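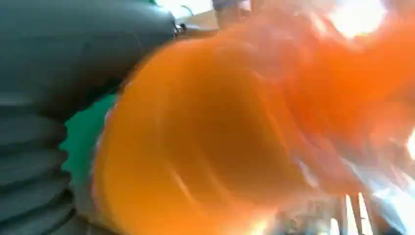
What we set out to do

Project Clerden, final report, 16 Jul 2026

Our proposal, written in January by people who had never tried it, said we would collect 4,000 examples of a robot arm handling kitchen things and train a policy on them. We collected 915. The rest of this report concerns the difference.

Setup

The arm lives in the Pladside teaching lab, bolted to a bench that wobbles if you lean on it, so we wrote "do not lean" on the bench and then leaned on it all term. One student drives the arm by hand controller while a second resets the objects and says encouraging things. The wrist camera records everything the gripper gets close to, and the gripper gets very close. In plenty of episodes the view is one gray ribbed finger, a patch of green, and an orange blur where a clear look at the object ought to be.

We kept those. Our first rule was to throw out any episode with motion blur, and after one evening of applying it we had almost no dataset left. The arm will see blur when it runs on its own, so it may as well see some in training. Blur that lasted the whole episode still went in the bin, along with the ones where the driver sneezed.

Translucent plastic

Translucent objects were our worst category. Light comes through the plastic and bounces off it too, and with a strong glare in view the camera's idea of where the rim is becomes a matter of opinion. We asked the drivers to slow down for the last part of each approach. They agreed, and then drove at the same speed as before.

Labels

Each episode got a one-line instruction and a pass or fail. We wrote the labels in the Jollmont annotation tool, a web form that a previous year's team left behind with a note saying "mostly works." It logged us out every 25 episodes. Two of us labeled the same batch without telling each other and disagreed on what counts as a grasp, so the guide now says the object must leave the surface and stay in the fingers until the driver opens them.

Results

The policy trained on Clerden alone liked to hover. Starting from the Altıntaş checkpoint and fine-tuning on our episodes gave us something that reached for the right object more often, then squeezed too early. We suspect our own driving, as we all squeeze too early.

Left for the next team

Fix the bench. Settle the labeling guide before recording anything. Put down 2 fixed marks for the start pose, and ask for a smaller number in the proposal.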